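Ludirau Card Sorter: Set-up Guide
Section 2. Assembling and loading the sorting organiser

2.1 Before you start

Clear a flat table that can be reached from both long sides. Keep drinks and damp cloths off it. The organiser is uncoated cardboard and will swell if it gets wet.

2.2 Assembly

1. Unfold the outer tray and press the corner tabs home.
2. Slot the long partition down the middle of the tray to form two columns.
3. Fit the short partitions across it, starting at the end nearest you.
4. Check that every partition sits flush with the base. A raised partition lets cards slide underneath.

CAUTION: Do not lift the organiser by its partitions. Hold the outer tray with both hands.

2.3 Placing and loading

1. Stand the organiser with its short end towards the sorter.
2. If the card list is kept on a laptop, place the laptop beyond the far end.
3. Put unsorted cards in a separate stack to one side.
4. Load the nearest row first, one card to a compartment, face up. These are the guide cards.
5. Sort the remaining cards behind their guide cards.

NOTE: Collections of over 2,000 cards should be sorted in batches. Empty all compartments between batches and leave only the guide cards in place.

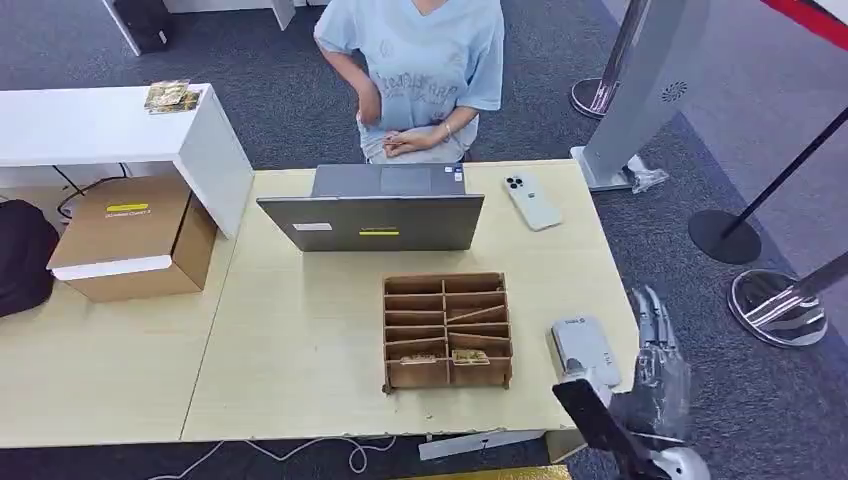 Can sleeved and unsleeved cards be sorted together?
Sort them in separate batches. Sleeved cards are thicker and fill a compartment sooner, and loose cards can catch on the open edge of a sleeve.

2.4 Storage

Remove all cards before folding the tray. Store flat in a dry place.

Guide revised March 1, 2023. Text: Shona Cartwright.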